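**Para divulgação imediata - maio**

A editora Benavides lança este mês "A Casa de Stelesley", romance de suspense que abre a coleção Dinen, dedicada à ficção de mistério em língua portuguesa. O livro chega às livrarias com uma tiragem inicial de 3.000 exemplares.

A história decorre em Stelesley, vila costeira onde uma restauradora de livros antigos aceita catalogar a biblioteca de uma família em falência. Entre os volumes encontra cartas que contradizem a versão oficial de um naufrágio. O único vizinho disposto a falar com ela é o antigo faroleiro, e tem motivos próprios para o fazer.
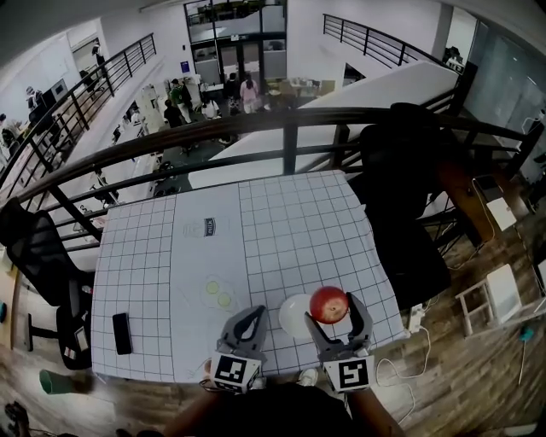

O romance tem 500 páginas e alterna entre duas épocas. A edição inclui um mapa da vila e uma nota final sobre as fontes usadas nos capítulos históricos.

O lançamento é acompanhado por uma digressão virtual organizada pela Skotthorpe. Durante a digressão, blogues de leitura publicam excertos, críticas e entrevistas - cada paragem com um texto diferente. Quem deixar um comentário em qualquer das paragens fica habilitado ao sorteio de 5 exemplares autografados.

O segundo título da coleção Dinen está em fase de revisão e será anunciado depois do verão.
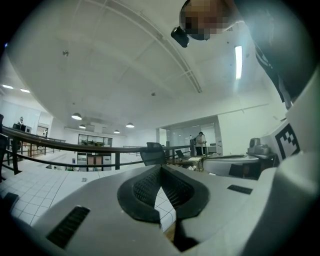

## Informações para a imprensa

Exemplares para crítica, em papel ou em formato digital, podem ser pedidos ao gabinete de comunicação da Benavides. A capa em alta resolução e o primeiro capítulo seguem com a resposta ao pedido. Os blogues interessados em receber a digressão devem contactar diretamente a Skotthorpe até ao fim de maio.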